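Thursday, equipment planning, Fletley bench

Went through the quarter's equipment list with Riku Yagi before lunch. The request is still two lines too long for the money. Notes below so the next person doesn't have to reconstruct the argument from the spreadsheet.

Fingertips first. We have been buying the pointed black ones from Brutmont in pairs and replacing them whenever the tip looks rounded. Riku wants a standing order. Price is 98 per pair, and 5 pairs would cover us into April if wear stays where it is. No discount until 9 pairs, and I don't want that many on the shelf before we settle on a tip shape. Entered 5.

Flat things are where the current tips cost us time. Coasters, cutouts, anything that lies close to the stone: the fingers have to come down nearly to the surface, and the height setting has very little slack. A compliant mount would help more than a new finger. Zabala quotes one that fits between wrist and finger base — lead time unknown, I have asked twice.

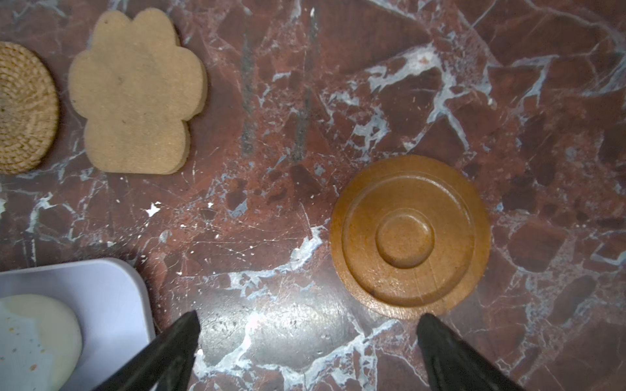 Second line is lighting. Polished marble throws glare back at the wrist camera, and the veins give the edge finder plenty of lines it doesn't need. Options are a diffuser panel, a polarizing filter, or a matte sheet over the stone. The sheet is nearly free but defeats the purpose of having a hard surface to test on. Filter costs us light and the exposure is already long. I have put the diffuser down as first choice and the filter as a trial item, quantity 2 so there is a spare.

Wadent's offer on a second arm: moved to next year. The arm itself is affordable. The controller, the stand and the guarding are quoted separately and together come to more than the arm. Riku disagrees with moving it and asked for that to be written down, so it is written down.

Spares still missing from the list: wrist cable, camera lens cover, fasteners for the finger bases. Cable is the one that stops work if it fails. Move it above the filter.

Open:
Zabala lead time, and whether the mount changes the camera offset.
Diffuser dimensions. Measure clearance with the wrist at full height before ordering.
Ask Brutmont if a blunt tip can be swapped into the same order.
Riku to send the revised sheet by 4 pm.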